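Losonthorpe Fruit & Table
@losonthorpefruit
24 July 2023

1/ A thread on sorting small mixed fruit and putting it on a plate. I do this most weeks and people keep asking how I decide what goes where, so I am writing it down once.

2/ Most of my fruit comes from Ebrahimi, the greengrocer at the bottom of the hill. They sell a mixed bag for £5. You do not choose what goes in. You get mandarins every time and the rest depends on what they have left.

3/ I tip the bag out on a grey cloth. A bare worktop is no good for this, as mandarins roll and plums bruise if they drop. The cloth has a bit of fluff to it and things stay where you put them. Wash it separately or everything else you own will be grey too.

4/ Do not sort in the bag. You will squash whatever is at the bottom and miss the one that has gone off. Get it all out, spread it a little, and look at it for a minute before you move anything.

5/ Pick up the round red ones one at a time and look at the skin. Small apples and plums can look much the same from across the table, so go by weight and firmness. Pale streaks are fine. A soft brown patch is what you are looking for, and it is usually on the side facing down. 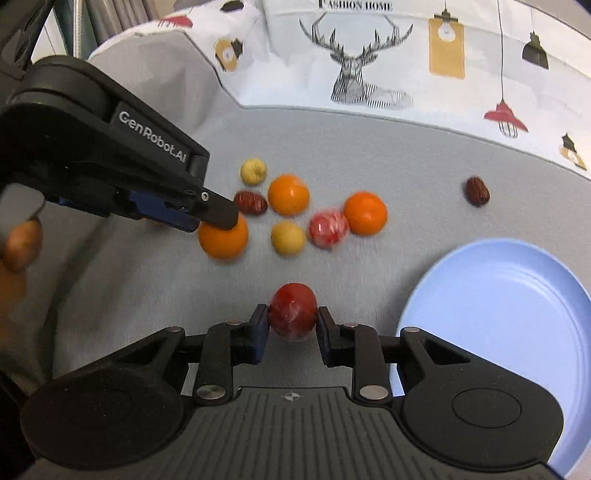
6/ CITRUS

Mandarins first. They are the easiest and once they are out of the way you can see what else you have. Press gently at the top end. If the peel feels baggy the fruit is still good but eat it that day. If it feels hard and light, it has dried out inside and you can squeeze it over something or give up on it.

7/ Do not peel them before they go on the plate. I used to, and the segments dried out before anyone had got to them. People can peel their own mandarin.

8/ SMALL YELLOW FRUIT

The little pale yellow ones get left behind because nobody is sure about them. A bit of wrinkling does not mean they are finished. Cut one in half. If the inside is clean, the rest are probably all right. If you do not know what it is, ask the shop before you eat it. I have asked Ebrahimi more times than I would like.

9/ DATES AND JUJUBES

I keep these together as both are dried and both keep for a long time. They are not the same fruit. A date is sticky and very sweet. A dried jujube is lighter, a bit spongy, and tastes something like dried apple. Both have a stone. Warn people about the stone.

10/ With jujubes you want deep red and a bit of shine. Wrinkles are normal, that is what drying does. What you do not want is a powdery look down in the creases, so hold it upright and turn it round. Any small hole in the skin, throw it out.

11/ I buy the jujubes separately, from Flonau. The last packet was 979 g, an odd weight, but it was sold as the end of a box. It has lasted me since November and there are still some in the jar.

12/ TOMATOES

Yes, cherry tomatoes go on the fruit plate. I have had complaints. They are small, they are red, they need no cutting, and they are always the first to go. Wash them and dry them properly or they leave a puddle.

13/ THE PLATE

Mine is light blue and round. Orange and red both show up well against it. I had a white one before from the Kevunance sale and everything looked a bit tired on it. A plain colour is better than a pattern, as a pattern disappears under the fruit anyway.

14/ Start with the mandarins, as they take up the most room. Put them near the rim and not in the middle. Tuck a tomato up against a mandarin and it will stay put. On its own it goes straight across the plate as soon as someone picks it up. 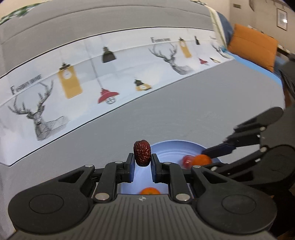
15/ Dried fruit goes on last. It weighs next to nothing and it can sit in any gap that is left. If you put it on first it ends up underneath, and then it picks up water from whatever you washed. A damp jujube goes tacky on the outside and is not nice to hold.

16/ Leave some of the plate showing. I know it is tempting to use the lot, but a heaped plate means people take from the top and the fruit below gets handled all day. Put out less and top it up.

17/ How long it lasts. Tomatoes and mandarins are fine out on the table for the afternoon. Anything you have cut wants eating within 20 minutes or it browns. Dates and jujubes can go back in the jar at the end, as long as they have stayed dry.

18/ Anything in cling film, take the film off before it goes out. It traps moisture and the skin underneath goes soft. If I am saving half a plum I wrap it, put it in the fridge and eat it the next day.

19/ What I do with the rejects: soft plums and tired apples get stewed together with a couple of chopped dates. No sugar needed. 14 minutes on a low heat with a splash of water, lid on, then leave it to cool in the pan. Good on porridge.

20/ Someone asked about grapes. I leave them off. They need a bowl, and then you have a bowl and a plate and no room for cups.

21/ Ebrahimi shuts early this week, so if you are in Losonthorpe and want a mixed bag, go in the morning. I will do a separate thread on storing citrus when I have sorted out my larder shelf.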